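Forum Bemotport > Vie étudiante et formations > Reprise d'études

Sujet : Véto à 34 ans, le financement ?

jherrera
Bonjour à tous. Je suis assistante vétérinaire dans une clinique à Plosier depuis neuf ans et je voudrais passer le concours pour entrer en école. J'ai lu les fils épinglés mais ils parlent surtout des bacheliers. Mon problème, c'est l'argent. J'ai 2000 euros de côté, un loyer, et mon compagnon est à mi-temps. Est-ce que quelqu'un a fait ça après 30 ans ? Vous avez vécu comment ?

stijn_s
Je l'ai fait, entré à 31 ans. Avec 2000 euros tu tiens deux mois. Il faut un prêt, et il faut le négocier avant de démissionner, pas après. Ma banque m'a demandé trois bulletins de salaire et un garant. Sans CDI en cours, ils n'auraient même pas ouvert le dossier.

Duygu Özkan
Pas d'accord avec le prêt d'entrée. J'ai passé toute ma scolarité sans emprunter : gardes de nuit dans une clinique d'urgence, colocation, et une petite bourse régionale. C'est fatigant mais on sort sans dette. Quand on est déjà ASV, on trouve des gardes facilement, les cliniques préfèrent quelqu'un qui sait poser une voie.

stijn_s
Les gardes en première année, d'accord. À partir des rotations cliniques, je ne vois pas comment. On finissait à 20 h, et le lendemain à 7 h 30 on était de nouveau au bloc.

Duygu Özkan
Je prenais deux nuits par mois à ce moment-là, pas plus. Le reste, je le faisais l'été.

elifnaz
Pour répondre sur le contenu, puisque la question va arriver : le niveau en chimie est ce qui m'a coûté le plus de temps. La pratique, quand on vient d'une clinique, on a de l'avance. Les travaux de chirurgie ne m'ont pas posé de souci particulier, la biochimie si.

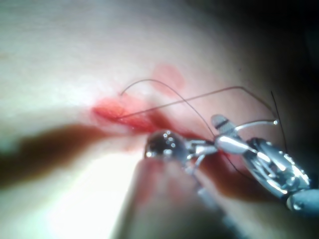

J'ai repris les bases avec les cours en ligne de Koskela, 65 euros par mois, résiliable. J'y suis restée tout l'hiver. Les annales corrigées sont bien, les vidéos de physique beaucoup moins.

jherrera
Merci. Koskela, c'est faisable en travaillant à plein temps ?

elifnaz
Oui, une heure et demie le soir et le dimanche matin. J'ai lâché en mai, mais j'avais fini le programme.

orhun.i
Les cours en ligne, je reste sceptique. J'ai payé Hundance pendant un an et j'ai raté l'écrit. L'année suivante j'ai travaillé avec les manuels de la bibliothèque et je l'ai eu. Je dirais de garder l'argent pour les frais de déplacement aux oraux, 216 euros de train et d'hôtel dans mon cas.

elifnaz
Hundance et Koskela, ce n'est pas le même sérieux.

orhun.i
Peut-être. Je n'ai testé que le premier.

stijn_s
Javiera, regarde aussi du côté du congé de transition avec ton employeur. Le délai de réponse est long, dépose le dossier tôt.

jherrera
Je demande un rendez-vous à la banque et j'en parle à ma patronne après. Je reviens donner des nouvelles.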